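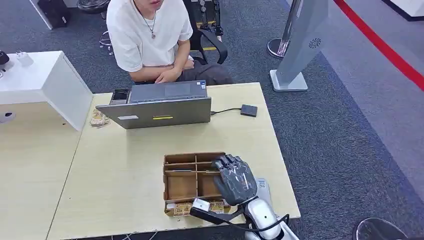

**Left-handed 9 year old, do I buy clubs before the first lesson?**

posted by rusportmom, 04/11/2023

Hi all! My daughter starts group golf lessons at the Clurkstead range in a few weeks and I'm a little lost. She writes left-handed but throws a ball with her right, and she bats from either side depending on her mood. The lesson signup form wants me to check "left" or "right" and I keep changing it. Do I get her a left-handed set now, or let her borrow? I found a used lefty set over in Morkdale with 5 clubs and a bag, and the seller wants an answer. I don't golf, so please talk to me like I know nothing!

---

**Waraporn Khunthong**

Hold off on the used set! I went through this with my son (lefty for eating and drawing, and that's about it) and he ended up swinging right-handed and loving it. Lots of kids who write with their left do. Call the range and ask if they have loaners in both directions, then let her hit a small bucket each way before the first class. Watch which side she drifts back to when she's tired of being told what to do, that told me more than anything the coach said.

If she does go left, check the length before you pay. Have her stand up straight in sneakers with the club upright next to her. Ours were too long and he stood way back from the ball and slapped at it, and it took most of May to get him out of that. Also make sure there's a putter in the bag, one of our used sets came without one and I didn't notice until we were home.

Leave the form blank and tell the coach in person. They're used to it.

---

**nuchit_dad**

right handed. way easier to find clubs and you can resell them

---

**bogeybarb**

I disagree with the post above, you can find lefty junior clubs fine if you look a bit. My girl is 2 years into playing left and we've never had trouble. Don't let a seller rush you though, kids' sets come up all the time once school's out. And get her a glove, it goes on the right hand if she plays lefty (I bought the wrong one, twice).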